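Home | Shop | Kitchen | Spare Parts | Recipes | Contact

Pememum Soup and Sauce Blender, 2 liter

By Gleice Lins, November 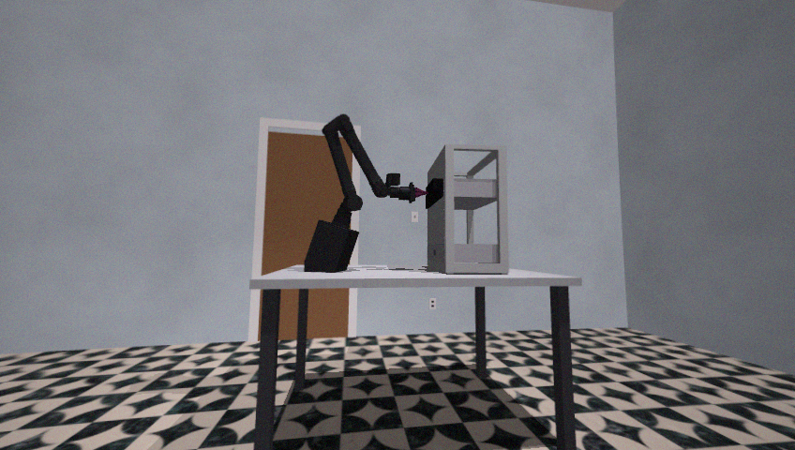
What it is

The Pememum is a countertop blender which cooks also. It has a heating plate under the jug, so you can put in raw vegetables and water, and take out a hot soup after 20 minutes. It makes cold things too: nut butter, salad dressing, pancake batter, baby food. We sell it in our shop since the first version, and the one on this page is the second version, with the quieter motor and the wider lid.

Who buys it

Most of our customers for the Pememum cook for a family and want one machine on the counter. Some of them do not eat milk products and make their creams from nuts or seeds. For this the blades are strong enough, but please soak the nuts first, at least four hours, or the sauce will stay a little sandy. If you make only one smoothie in the morning, the smaller Ene is enough for you and it costs less.

Programs

Smooth soup – 20 minutes, heats and blends until fine.
Chunky soup – heats and only turns slowly, the pieces stay whole.
Sauce – lower heat, good for cheese, egg and starch.
Cold – no heat, three speeds.
Wash – warm water and one drop of dish soap, then rinse.

You can stop every program with the round button and open the lid to taste. When you close it, the program continues from the same point. Please add salt at the end, after tasting.

Technical data

Motor and heater together: 2000 watts
Jug: glass, 2 liters cold, 1.6 liters hot
Height with lid: 52 cm
Cable: about one meter
Blades: stainless steel, can be removed with the key

Measure the space under your wall cabinets before you order. The lid lifts straight up, so you need some extra room above the machine, or you must pull it forward to open.

In the box

Base, jug, lid with measuring cup, blade key, cleaning brush and a small recipe book. The steaming basket is sold separately, and it is the same one as for the Grelach rice cooker.

Cleaning

The jug and the lid can go in the dishwasher. The base cannot – wipe it with a damp cloth and keep the contacts dry. If milk or tomato burns on the bottom, cover it with water and a spoon of baking soda, leave it overnight and use the brush in the morning. Do not use steel wool, it scratches the plate and then everything sticks.

Spare parts and delivery

We keep blades, seals and lids in stock. The old Matel seals look similar but they are thinner and will leak, so please order the one marked for the second version. Orders which reach us before noon on Friday leave the same day.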